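Workshop notebook – play food and tableware, Okonkwo room
February, entry 32
Entered by Tomomi Tamura, 2:15 pm

Purpose of this entry: to record the condition of the play food and tableware set before it is returned to the lending shelf, and to settle the layout used for the table-setting activity.

The set was received under loan number 3107. Gopinath Nair checked it against the list this morning. The list gives 28 pieces. All were present, although the bread roll had been packed in with the cups and took some time to find. The lid of the storage tub no longer closes on the left-hand side. Kayode Chukwu has asked Plurwood for a replacement and has not yet had a reply.

Cleaning. Each piece was wiped with warm soapy water and dried with a cloth. The older Cineck cups have a cloudy ring inside that does not lift with ordinary washing. They remain fit for use, and the ring has been noted on the loan card so that it is not reported again. The wooden knife was wiped only and should not be left to soak. Ngozi Bako has offered to sand the handle, which has become rough near the end.

Labels. The stickers on the undersides of the bowls are peeling. New ones should be written in pencil first and gone over in permanent marker once the spelling has been checked. The last batch had "saucer" spelled two ways.

Layout. The earlier arrangement placed every item in a row along the front of the table, and the younger groups tended to push the whole row together. Abimbola Haruna proposed fewer pieces, spaced out, with the plate in the middle. We have adopted this for the first activity. The plate goes down empty, with one fruit beyond it to the left and the grapes nearer the front on the right. The table is otherwise kept clear of tableware. 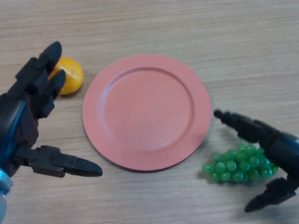

The second activity adds the bowls and a cup, and is to be set out only when the first has been completed. Colour matching is a separate exercise and should be recorded on its own sheet – the two were combined last term and the results could not be read afterwards.

Grapes. Please carry the bunch in the palm and do not lift it by a single grape. The Zindmont bunch lost 2 grapes in this way last year and had to be withdrawn.

Outstanding:
Tub lid – Kayode to follow up with Plurwood.
Knife handle – Ngozi, fine paper only.
Bowl labels – Tomomi.
Loan card to be signed by Gopinath before the set leaves the room.

The spare tablecloth is still at the laundry and is not part of this loan.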